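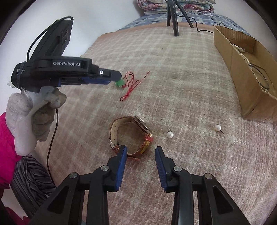
Why is Comevau looking for new participants?
Our robot arm at Badilau failed its handling test. It closed too hard on small items, snapped the cord on a bead necklace and kept pulling after the cord had gone. A person standing close by was hit by loose beads. There was no injury, but we stopped the arm and have not restarted it.

We traced the fault to the force limit and to the recordings the arm learned from. Too few of them showed thin, light or tangled things being picked up slowly. We need 600 new ones, made by people working at home with hand-held grippers on ordinary jewelry: pearls, cords, pendants, watches.
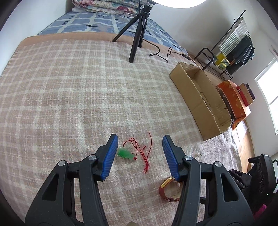 What you will do

You pick up small pieces, move them and put them down, with a gripper in each hand. If something slips or gets caught, leave it in the recording and say so on the log sheet — slips and snags are the part we are shortest of. Sessions last 2 hours with a break. Each person does 5 sessions.
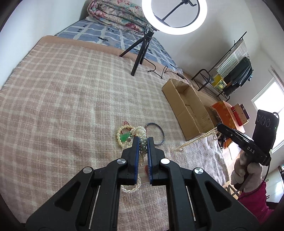
Jewelry handling with hand-held grippers

Who can apply

Adults with steady use of both hands. You need a bed or large table near a power outlet and room for a small light stand. No technical background required. People who repair jewelry or sew are welcome, but so is everyone else. Please don't use anything valuable or borrowed. We replace broken items from our own kit only.

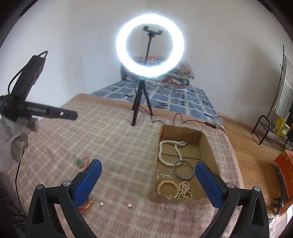 You may also be asked to repeat a task that went badly, at half speed. Stop at once if a jaw sticks or a cable gets warm, unplug, and call the Briem desk. Don't open the housing.

Pay and dates

Paid per session, including sessions cut short by a fault. Training takes place at Komolholm and is paid as well. Work runs through July. Apply to the Briem desk by March 28, 2023, with your town and 3 time slots that suit you.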